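Chapter 4
Water in the Home: Supply, Use and Drainage

What you will learn in this chapter
How water enters a dwelling and how it leaves it
The difference between pressure and flow
Why hot water and cold water are carried in separate pipes
How to estimate the daily water use of a household

4.1 Introduction

Every building that people live in must solve the same two problems. Clean water has to come in, and used water has to go out. The first problem is solved with pressure. The second is solved, in most houses, with gravity only. Much of what a student of building services learns later is a development of these two ideas, so it is worth to spend some time on them now.

In the older quarter of Vorcombe, many houses received their first indoor tap long before they received a proper drain. The families carried the used water out to the yard in buckets. When drains were finally laid, the pipes had to pass through walls and floors that were not made for them, and the slopes were often too small. Engineers in the town still meet these pipes today, and the repair of one bathroom can take three weeks.

A modern bathroom is planned in the opposite order. The designer first fixes the position of the drain, then the slope of the waste pipe, and only after this the supply. A bathtub has normally two ways out for the water: the drain in the bottom and the overflow, which is placed higher in the side and protects the floor if the tap is left open.
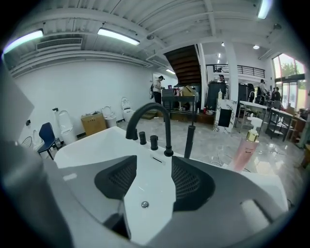

4.2 Pressure and Flow

Students often mix these two words. Pressure is the force with which water pushes on each unit of area of the pipe. Flow is the volume of water that passes a point in a given time. A closed tap has pressure behind it but no flow. When the tap is opened, water begins to move, and a part of the pressure is lost to friction along the pipe.

The loss depends on the length of the pipe, its inner diameter, the roughness of its wall and the speed of the water. A long and narrow pipe can give a weak flow even when the pressure in the street is good. This was the case in the Tendar apartment building, which we will study in Section 4.6. The residents of the upper floors believed that the pump was too small, but the pump was correct and the pipes were too narrow.

For a bathtub, the flow is more important than for a washbasin, because the volume to be filled is much larger. In our exercises we use a tub that holds 269 liters to the overflow. The reader should keep this value at hand, as we will return to it when we calculate the size of the water heater. 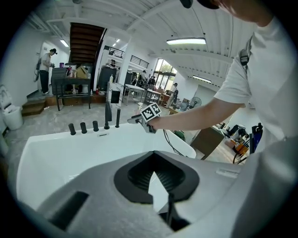

Figure 4.2 Freestanding bathtub with black fixtures along its back edge.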